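Matte stoneware mugs, double-walled glass and a spoon for beans
Forum: Coffee Equipment > Cups, Scales and Small Tools
Page 1 of 1

skerevau_drip wrote:
I am replacing the cups at our coffee corner and want to standardize on one type. Candidates are the dark matte mugs (Jonden, dark outside, white glaze inside) and double-walled glass cups with a handle. Use is mixed: drinking, and holding a measured dose of whole beans before grinding. Nine people, two grinders, one sink.

Requirements:
Exterior must survive a metal spoon.
Interior must show residue so people wash it.
Must be stable on a smooth white table.

Opinions on the matte finish in particular. I have read that it collects gray streaks from cutlery.

Nesrin Karaca wrote:
We have used the Jonden mugs since May. The streaks are real. They are metal deposits on top of the glaze, so a mild abrasive cleaner removes them. The spoon loses material and the mug gains it. On a white interior you will see it from stirring. On a dark exterior you mostly see it if people park the spoon against the side or throw everything in the sink together.

Whether a given mug marks depends on the surface texture of the glaze. Test one before you buy twelve. Lay the mug on its side, drag the bowl of the spoon over it with light pressure, wipe, look at it under a desk lamp.

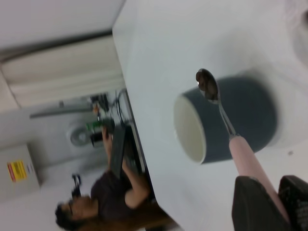 Slate-gray mug on its side with the spoon bowl against the glaze.

Use the spoon you will really have at the station. Ours have pink handles, and the handle makes no difference to the test. Only the metal end matters.

plandstead99 wrote:
Disagree with the test. One drag with light pressure tells you nothing about 100 wash cycles. Matte glazes change with detergent. I had a set from a different maker that passed the spoon test new and marked badly after a winter in the dishwasher.

If you want a meaningful result, run the mug through the machine for a few weeks first and then drag the spoon.

Nesrin Karaca wrote:
Fair, but a mug that fails when new will not improve. The quick test is for rejecting candidates. I would do both.

abou_zeid_roast wrote:
Why is anyone dosing beans into a drinking cup? At Abou Zeid we use a flat metal tray. It pours cleanly, it does not roll, and it weighs less than a mug, which leaves more capacity on a small scale. A double-walled glass is the worst choice here. The inner wall curves in, the volume is small for its size, and you cannot judge the fill level because of the refraction.

skerevau_drip wrote:
Capacity is not a problem, the scale is rated far above anything we put on it. The cup is used because it is already on the table and people will not walk over to get a tray.

Nesrin Karaca wrote:
The glass cup works as a holding vessel if you accept three things. First, tare it with nothing in it and write the value on tape on the underside. Second, do not measure by eye. A double wall makes the contents look larger than they are, and people stop short. Third, keep the spoon out of it.

The third one is where most stations go wrong. A spoon left standing in a full cup will tip it or push beans over the rim as soon as someone brushes the handle. It needs its own place to rest. A small saucer or shallow bowl in front of the cup is enough.

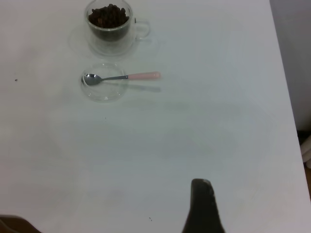
I set it up with the handle to the right, as most of our group is right-handed, and the cup goes behind so that the hand does not cross over the beans on the way to the spoon. Left-handed users turn the bowl. It takes a second. Do not use a deep bowl – the spoon slides down to the bottom and people grab it by the metal end.

plandstead99 wrote:
Glass bowl on a white table is a poor choice. Low contrast. Someone will put a sleeve through it. I would use a dark dish.

Nesrin Karaca wrote:
Dark dish hides grounds and chaff. Clear glass shows both. I prefer to see the dirt. We have broken one bowl, and that was in the sink.

Ginette Carrier wrote:
Moderator note: thread moved from Brewing to Cups, part number list removed from post 1. Carry on.

My own view on layout, having run the tasting table at Plandstead for a while. The order of the vessels matters more than the material. Empty mug, full cup, spoon rest, and nothing else within reach. If the grinder is on the same surface, it goes at the far end, as the vibration walks light glassware over a smooth top. 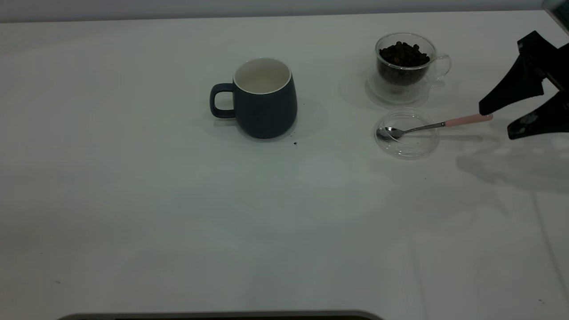
Spacing is the part people argue about. I leave a hand's width between the mug and the beans, and I keep that gap free. If the scoop has to travel, it travels over bare table, and whatever falls is easy to find. A white surface helps here. Dark specks like the two beside the navy mug can be picked out from a standing position, and they go with one pass of a dry cloth. On a wood counter they stay until somebody leans on them. I also put a saucer under the glass cup. It catches the odd bean from a heaped fill, and it gives you something to slide without touching the cup.

abou_zeid_roast wrote:
A heaped fill is the problem. Do not heap it. Fill to below the rim and the saucer is redundant.

Ginette Carrier wrote:
You are welcome to tell visitors that. I have tried.

plandstead99 wrote:
On handles: loop handle mugs should be turned away from the working side. With the handle pointing at the beans it gets hooked by a cuff. With the handle on the outside the body of the mug is what you bump, and a heavy mug tolerates a bump.

skerevau_drip wrote:
Useful. So the current plan:

Jonden mugs for drinking, one ordered for testing first. Spoon test new, and again after the dishwasher. One glass cup for beans, on a saucer, tare value on tape. Spoon in a shallow dish. Handles outward.

Remaining question is cleaning the glass. Bean oil leaves a film on the inner wall, and the handle side does not fit our brush.

Nesrin Karaca wrote:
Hot water and a plain detergent every Wednesday is enough for a holding cup. If the film has gone brown, soak it in a dilute oxygen cleaner and rinse well. Do not use the abrasive from the mug treatment on the glass. Do not submerge a double-walled cup with a cracked outer wall. Water gets in between and does not come out.

abou_zeid_roast wrote:
Or use a tray, which goes in the dishwasher.

skerevau_drip wrote:
Noted. Test mug is ordered. Will post streak results, new and washed, with the detergent named.

plandstead99 wrote:
Post the water hardness too. It affects the film on the glaze and without it the comparison is not worth much.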